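课程讲义 第2部分：毛巾的折叠与收纳

讲师：Teodoro Aranda
2018年7月10日

上课以前请先读一遍。我的中文是后来学的，有的词可能不太自然，看不懂的地方请在课上问我。

## 一、这次学什么

六月的课我们讲了床单和被套，很多同学说床单太大，一个人做很困难。这次换成毛巾。毛巾小，可是并不比床单简单：它厚，有绒毛，边上有一条缝线，缝线的地方比中间硬。如果不注意这条缝线，折出来的毛巾一边高一边低，放进柜子以后会慢慢倒下来。

请每位同学自己带一条旧毛巾。新毛巾没有洗过，表面太滑，练习的感觉和平时家里用的不一样。

## 二、几个词

**铺平**：把毛巾放在桌上，用手掌从中间向外推，推到没有大的皱纹。小的皱纹可以留着。

**对边**：两条边放在一起，不露出下面的一层。先对角，再对边，顺序不要反过来。

**露边**：折好以后，从正面能看见里面的缝线。Hukus旅馆的客房要求正面不露边，Panditz浴室用品店的展示架没有这个要求，店员只看高度是不是一样。

**折脊**：折好以后圆的那一边。放进柜子的时候，折脊向外。

## 三、三折法

1. 毛巾竖着放，短边对着自己。
2. 找到两个近处的角，拉直，让近处的边和桌边平行。
3. 左边向中间折三分之一，用手掌压一下。
4. 右边也向中间折，盖在左边上面。这时候毛巾是一个长条。
5. 长条的远端向自己折一半，再看要不要折第二次。

第五步根据柜子的深度决定。教室的练习柜比较浅，要折第二次。家里的柜子请自己量。

有同学问，为什么不先折长边。先折长边也可以，Nicholas洗衣房就是这样做的，他们的架子很窄。考核的时候两种方法我都接受，但是一叠里面只能用一种。

## 四、从一团开始

毛巾从洗衣篮里拿出来，常常是一团。不要马上折。先找一个角，什么角都可以，然后沿着边慢慢摸到下一个角。两个角都拿住了，再提起来，轻轻抖一次，放到桌上。抖得太用力，绒毛会掉在桌子上，后面的同学还要擦。

如果毛巾有印花，可以看图案的方向。图案歪了，多半是下面还压着一层。小图案的毛巾要多看一会儿，皱的时候不容易看出方向，所以我建议先看边，后看图案。

桌子要够宽。毛巾的一部分垂到桌子外面，它的重量会拉着布往下走，刚对好的边又开了。请把毛巾往里面移，再继续做。
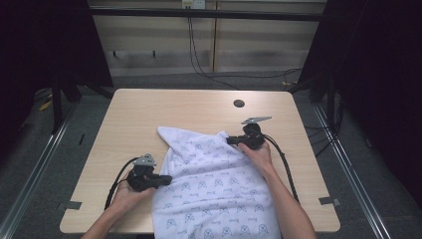
图1　印花白毛巾，还没有铺平，表面有皱，一角隆起。

请同学们看着图1想一想：这条毛巾应该从哪里开始整理？我的做法是先处理隆起的那个角，把它翻开，看清楚是正面还是背面，然后再推平中间。你的做法如果不同，写在练习纸上，下课交给我。

## 五、收纳

叠放的时候，大毛巾在下，小毛巾在上。每一叠不要超过柜格的高度，上面留一点空间，手能伸进去。Brotitz收纳盒可以竖着放毛巾，拿一条的时候别的不会乱，不过盒子没有放满的话，毛巾会往旁边倒，可以用一条卷好的小毛巾塞住。

没有完全干的毛巾不要收。摸缝线那里，中间干了，缝线常常还是潮的。

## 六、作业

- 在家用三折法折一叠毛巾，放进柜子，过两天再看有没有倒。
- 量一下自己家柜格的深度，写下来，下次上课带来。
- 选做：用先折长边的方法再做一次，写一写两种方法哪一种更适合你的柜子。

练习纸在门口的架子上，自己拿。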